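We use cookies to remember your settings and to count visits. Accept all / Manage choices

Gwilym Beddoe
9 December 2024

Right, some of you asked what I do all day with the two-armed table-laying cell. Mostly I look after its cables. A thread, for anyone with a kettle on.

The cell is a white table in a box, with an arm either side of the near edge. It's called Jevby, after a village one of the founders once got lost in. It has been running since January and I inherited it with a carrier bag of spare screws and a note from Aoife Ó Conaill reading "left one sulks".

The left one does sulk. After a long run its elbow goes a bit stiff and the wrist arrives late to everything, like a teenager called down to supper. The fix is to park it, power down, check the elbow bolts and the plug at the base, and start again.

For months the trouble was the plug. It would work itself loose by the width of a fingernail, which is enough to lose the arm for a second and not enough to see. Vitória Fonseca found it by wiggling everything in turn and swearing in two languages.

So now there's a routine. Before the first run I move each arm by hand through its whole reach and watch the purple cable. You want a big lazy loop. If the loop goes tight anywhere, you stop and give it more slack.

Too much slack is its own hobby. A loop that droops will find the cutlery. We lost a morning to a cable that had hooked a fork and was carrying it about with some pride, while the log claimed all was well.

People tell me to put the lot in a tidy sleeve. We tried the tidy sleeve. It looked lovely and it was stiff as a hosepipe in frost, and the arm pulled against it all afternoon and missed every cup. The sleeve now holds up Clodagh Dolan's tomatoes.

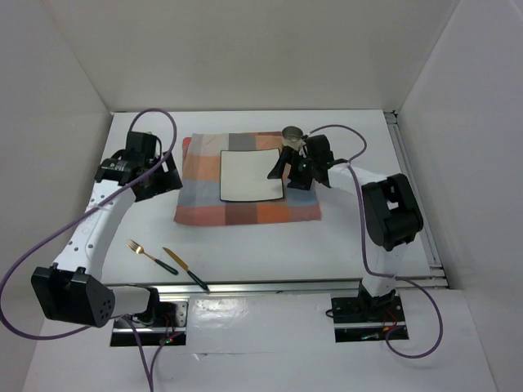
Jevby with the plaid cloth on. Purple cable arching over both grippers, as nature intended.

The cloth is part of the setup too, and I have opinions about it. The old one was plain white on a white table, and the cameras hated it. Then Aisling Hegarty turned up with the plaid and the plate-finding got better by lunchtime. I have not been allowed to forget this.

Wrinkles matter less than you'd think. A small one is fine. A proper fold near the plate is a nuisance, as a fingertip catches it and drags the whole dinner east. I flatten it with my forearm. There is no written procedure for the forearm.

Fingers next. The gripper fingers get wiped down before every session, plain damp rag, then dried. Any grease and the plate slides out very slowly, so you have time to think about your choices.

The finger pads wear at the tips first. I change them in pairs, both sides of the same gripper. I once changed one only, to save money, and for the rest of that week it held everything at a slight tilt and looked at me sideways.

Homing: each arm goes to its rest pose and I check it against marks on the rail. Seven checks on my sheet, and the rail marks are the only two that have ever caught anything. I do the other five out of respect.

Someone at Dritham asked why I don't let the software do it. The software does do it. The software also reported a perfect home position the day I'd left a spanner under the elbow.

Current score: 261 place settings since the last cable came adrift. I wrote that on the whiteboard and was told by three separate people that I'd jinxed it.

Still to do before the break: new pads for the right gripper, a better clip for the cable at the left base, and a reply to Stitance, who have sent the wrong screws again. Same length, different thread. They go in beautifully for one and a half turns.

If anyone has a cable clip that grips without biting, I'm all ears. Shahbazi's are good but they only seem to come in a size meant for ships.

Off to tighten the left elbow. It has started arriving late again.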